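Unit 2: Fixtures, Fittings and Chattels in Residential Sales

Reading for this unit: the Botwood lease pack, parts A and C. Bring the pack to class on Friday.

1. Why the distinction matters

A sale of land carries with it everything that is legally part of the land. Items that are not part of the land stay with the seller unless the contract says otherwise. Most disputes after closing concern low-value items, and most could have been avoided by a list attached to the contract.

Three terms are used throughout this unit.

Fixture: an item attached to the land or building in such a way that it is treated as part of it. Passes to the buyer by default.

Chattel: movable personal property. Stays with the seller by default.

Trade fixture: an item installed by a commercial tenant for business use. Usually removable before the lease ends, subject to repair of any damage.

2. The tests

Courts in most states look at the method of attachment, whether the item is adapted to the use of the property, and the intention of the person who installed it. Intention is judged from the outside. A seller's private belief that the chandelier was never meant to stay carries little weight if the ceiling was wired and braced for it.

Attachment is the easiest test to apply and the least reliable on its own. A heavy stone planter resting on its own weight may be a fixture if it forms part of a designed terrace. A mirror held by two screws may be a chattel, or may be a fixture if the wall behind it was left unfinished.

The relationship of the parties also counts. Between seller and buyer, doubt tends to be resolved for the buyer. Between landlord and tenant, it tends to be resolved for the tenant.

3. Worked problem: 59 Geum Street

Westero sells a two-bedroom apartment at 59 Geum Street to Lodden. The contract is silent on contents. At the final walk-through in February, Lodden finds that the following have been removed: the window blinds, a freestanding refrigerator, a wall-mounted television and its bracket, and a set of fitted shelves from the hall closet. The cost of replacing the shelves is $1,344. The cost of replacing everything removed is $2,338.

Work through each item separately. The shelves are the strongest claim, being cut to the closet and fastened to it. Blinds are normally treated as fixtures. The refrigerator is a chattel on ordinary facts. The television and the bracket should be considered apart from each other – the answer need not be the same for both.

Then consider remedy. Lodden has noticed the loss before closing and can ask for a credit or for the items to be returned. Consider how the position changes if the loss is found after the deed is delivered.

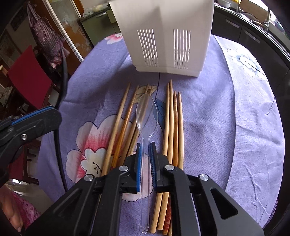
Furnished sales and furnished leases need an inventory, and the default rules should not be relied on to fill gaps in it. The schedule should be drawn up room by room, with the condition of each item recorded and both parties' initials on every page. Small goods are where drafting tends to fail. A wooden chopstick, a clear plastic spoon and a flowered tablecloth are all chattels, and no test in section 2 is needed to reach that result, but a phrase such as "all kitchen contents" leaves open whether table linen is included. Either list such goods by type or exclude them by type. Part C of the Botwood pack does the first for furniture and neither for tableware.

4. Drafting points

Name the item and its location. "Light fitting over dining table" is better than "light fittings as seen."

State exclusions in the contract itself. A remark in the listing is not enough where the contract contains a merger clause.

Check for leased equipment. Water softeners, solar panels and alarm systems may belong to a third party, in which case the seller cannot pass title whatever the schedule says.

Allocate part of the price to chattels only where the figure can be supported. Lenders may deduct it from the value of the security.

5. For discussion

Redraft part C of the Botwood pack so that it covers tableware and linen. Keep the result to one page.

Would a clause giving Lodden "all items present at first viewing" have improved the outcome in section 3? Consider what evidence would be needed – and who would hold it.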